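September 5, 2018 - dye bench, indigo vat no. 2

Finally got the Sowa vat to behave, so I'm writing all of it down before I forget what I did. Short version: I was rushing it.
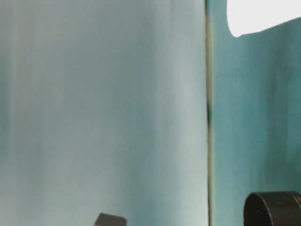
The August batch kept giving me a weak, chalky color that came off on my fingers, and I blamed the pigment for two weeks. I even ordered a second bag from Zandow to compare (more money than I wanted to spend, and it dyed exactly the same, so now we have plenty of indigo!). What I hadn't done was leave the vat alone long enough. I'd stir it, see a bit of bronze on top, get excited and start dipping.

This time I made the stock with 30 grams of indigo, wetted it out with a splash of warm water and shook it in the jar with marbles until there were no lumps. Then the lime, then the fructose, stirred slowly around the edge of the pot so I didn't fold air in. Lid on. I went and did the mordant inventory, which was overdue and very boring, and came back after lunch. Liquid under the surface was a clear amber, and there was a proper coppery skin on top with dark blue veins in it. Lovely smell too, if you like that sort of thing. I do.

Test strips were the Rosard cotton, scoured last month. 5 dips each, with a good long airing between dips. I rinsed between the third and fourth because the cloth felt gritty, and I think that helped with the crocking. The linen took up color faster than the cotton but looks more uneven. I suspect my scour on that piece, it was the end of a long afternoon and I skipped the second wash. Will redo.

Things to sort out:

The thermometer reads high. I checked it against the one in the kitchen and they disagree, so treat any temperature I wrote down in August with suspicion.

Whoever borrows the 1000 ml beaker, please put it back on the dye shelf and NOT with the food things. I found it next to the sugar.

Irnix want samples of three shades for their cushion covers, light, middle and dark. Light is the hard one. I'm going to try a separate weak vat for it - quick dips in the strong one always go patchy on me.

Fed the vat a spoonful of fructose before closing up, stirred, lid on, towel over. Check pH first thing, add lime if it's dropped, and don't touch it again until after coffee.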